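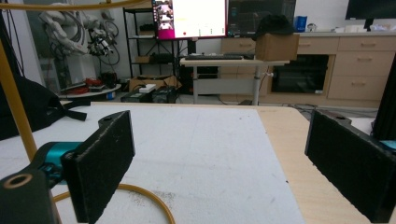 Last changed 1/11/06 (RN)

Section 2: Registering a household in Zurnix

Read this section before the first family sits down. The Vasotside desk used to learn Zurnix with people waiting, and the people waiting learned some new English words.

You will need your login, the arrival list sent over from Tran, and the family's travel papers. An interpreter is booked for every first appointment. If the interpreter is late, wait. The cousin who speaks a little English is very kind and should be left out of it.

1. Log in and choose New Household. Do not choose New Person. New Person makes a person with no household, no address and no claim to either, and only Wanda Pettigrew in the Grekandale office can undo it.

2. Type the arrival list number in the top box. It has 13 characters. The letter O and the zero are both used, and the list prints them the same way. Try the zero first.

3. Enter the head of household. The program insists on one. Ask the family whom they would like to put down, and write what they tell you. This has no effect on anyone's status or benefits.

4. Enter each family name as it is spelled in the travel papers, even where the papers disagree with each other. Put the other spelling under Also Known As. Do not correct anything. Somewhere a visa officer has already corrected it once, and that is how we got two spellings.

5. Enter dates of birth. Where the papers give only a year, check Day and Month Unknown. If you skip the box, Zurnix fills in the first day of the year by itself, and the family will be wished a happy birthday all together.

6. Choose the permit type. The choices are Invited by Government, Asylum Granted, Family Reunion and Other. "Other" opens a note field that holds up to 200 characters, so be brief about the war.

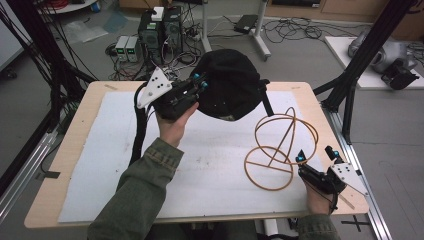 7. Add the housing offer, if there is one. Leave the field blank if there isn't. Please stop typing "soon" — the monthly report counts it as an address, and in May the council was told we had housed everybody.

8. Press Save, then wait for the green bar. Press it once. A second press makes a second household with the same name, and the welfare office will write to both.

9. Print the summary. Have the interpreter read it aloud to the family, make any changes they ask for, and print again. The adults sign the second printing.

Caution: Zurnix logs you out after a short silence and keeps nothing you haven't saved. Listening to someone counts as silence. Save a draft after step 5.

Caution: Never leave the arrival list on the counter. It has names on it that people crossed several borders to keep private.

Note: School places are not handled here. See Section 3, which Roscoe Nakamura is still writing. Until then, fill in the pink form and walk it down the hall.

If the screen goes gray during step 8

Do nothing for a moment. If the green bar appears, carry on. If it does not, search for the family name before you start over. The household is usually there, filed under the first name of whoever you entered last. Open it, choose Rename, and put the family name back where it belongs.

Merging two records

Only a supervisor can merge. Write both household numbers on the merge slip and mark the one to keep. Slips that say "the good one" will be returned.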